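Panelas a vapor chegam às copas de Cendbridge, mas as contas ainda não convencem

Cendbridge – A moda do pãozinho no vapor chegou às copas de escritório, e com ela a promessa de sempre: almoço rápido, barato e saudável, sem sair do prédio. A rede de utilidades domésticas Sidau diz ter vendido 2493 panelas elétricas a vapor desde junho, a maior parte para empresas e condomínios. O número foi divulgado pela própria rede, que não informou quantas foram devolvidas nem quantas continuam em uso.

O argumento comercial é simples. Segundo o folheto distribuído nas lojas, os pães ficam prontos em 11 minutos e quem cozinha pode acompanhar tudo pela tampa. O folheto não diz se a contagem inclui o tempo de ferver a água, detalhe que faz diferença para quem tem hora marcada para voltar à mesa. Procurada, a Sidau respondeu que o tempo "varia conforme o recheio". Na embalagem, a ressalva não aparece.
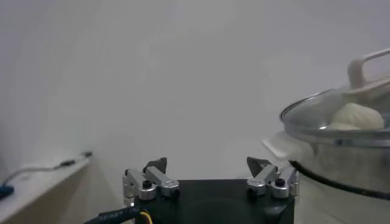 Panela a vapor de aço inox com pães brancos sob a tampa de vidro.

A tampa transparente é mesmo uma vantagem sobre os cestos tradicionais, que precisam ser abertos para qualquer conferência. Mas ver o pão não é o mesmo que saber se ele está pronto por dentro, e a massa branca muda pouco de aspecto nos minutos finais. Os folhetos também falam em "fornada para a equipe", expressão generosa para uma panela de bancada. Pães pregueados e recheados crescem e não gostam de encostar uns nos outros, o que reduz bastante o que cabe de cada vez.

Há ainda a questão do preço. O pacote de pães congelados da marca Heso, vendido ao lado das panelas, subiu duas vezes desde o começo da promoção. A Sidau atribui o aumento ao fornecedor. A Heso atribui ao frete.

No edifício Ren, no centro, a administração fez uma consulta aos usuários da copa antes de comprar o segundo aparelho. Das 91 pessoas que responderam, 81 se disseram satisfeitas com a novidade. O resultado foi afixado no elevador e citado no material da rede. O questionário, porém, não perguntava com que frequência cada um usava a panela, nem se alguém havia deixado de comprar almoço fora por causa dela. Perguntava apenas se a iniciativa era "positiva".

A mesma administração reconhece que a limpeza ainda não foi resolvida. A água que sobra no fundo costuma ficar para o dia seguinte e o cheiro de recheio alcança o corredor. Um aviso pede que cada usuário esvazie e seque o aparelho depois de comer. O segundo foi comprado mesmo assim e deve ser instalado na copa no sábado.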